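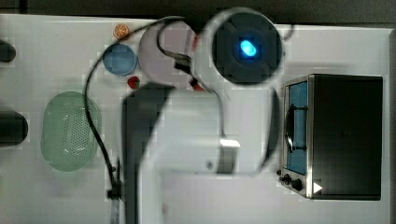 The Clanach Tabletop Rules are a set of good-practice guidelines for robot arms that handle kitchen items on a shared table. They were drafted by Laimutė Jõgi at the Ramanauskas workshop and later taken up by Trendero and Cellton, and they remain a wonderfully readable piece of technical writing: the full text fits on 2 pages!

Scope

The rules cover single arms fixed to a table and working with light goods such as dishes, play food, soft toys and small appliances. Heavy lifting and sharp tools are left to other documents.

Main provisions

Cables come first. A cable must be clamped near the base and have enough slack for the arm's full reach, but no loop may hang where the gripper closes. Appliances with doors are placed so that the door can swing fully open without touching the arm (a lovely bit of common sense, and one that many older lab guides skipped). Arm speed is held to 70 percent of its rated maximum whenever a person is within reach of the table.

Grip force has a section of its own, and it is easily the liveliest. Soft goods are to be held with the lowest force that keeps them from slipping, and the fingers should close on the body of the item, clear of any sewn or printed label. Finger pads are checked every 7 days.

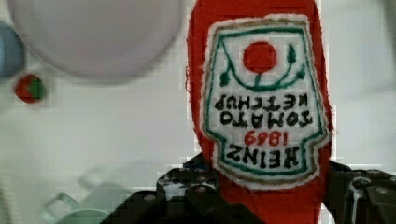

Why do soft items need their own grip limit?

Fabric and stuffing give way under pressure, so a gripper set for hard objects can keep squeezing long after it has a secure hold. A lower limit protects the seams and the fingers alike.

Adoption

Cellton tried the draft over nearly 155 sessions and sent back detailed notes, most of them about cable slack. Trendero added a start-of-day checklist, which is now printed as an annex. The rules are reviewed each September.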